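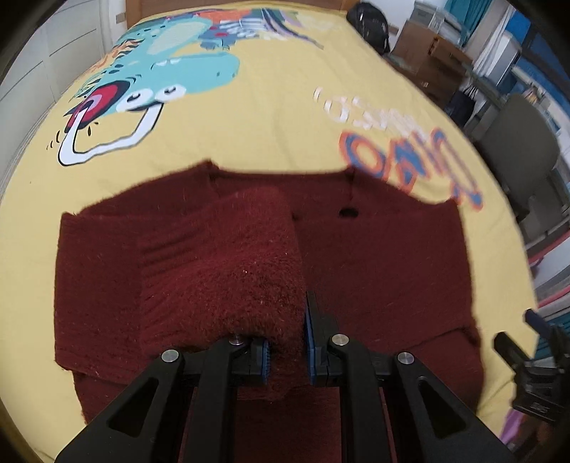
Joo reckons a jumper should never see a hanger, and on that at least the two of us agree. Folding a jumper means turning a knitted top into a flat, stackable shape so it can live in a drawer or on a shelf without its shoulders stretching. In my part of the world (the wet end of Dolent, where knitwear is worn for most of the year) everybody learns it young and everybody does it differently!

Method

I always use the bed, as it's the biggest flat thing I own. The usual fold has 4 steps: lay the jumper face down, bring one side in with its sleeve doubled back, do the same with the other, then turn the hem up towards the neck. Fuzzy knits are the awkward ones – they cling to themselves and to every bit of lint going, and a thick one will puff up in the middle however nicely you smooth it. I give mine a light pat and leave it at that.

Variants

The Kolta fold, which my aunt swore by, goes in thirds and ends up as a fat little parcel you can stand on its edge. It's lovely in a deep drawer and hopeless on a shelf. Rolling is quicker, but I find it leaves creases across the front of anything chunky.

Storage

Heavy ones go at the bottom. I stop at 3 to a pile, and my winter lot goes under the bed in a cotton bag until October.

See also: Darning; Moths; Airing cupboard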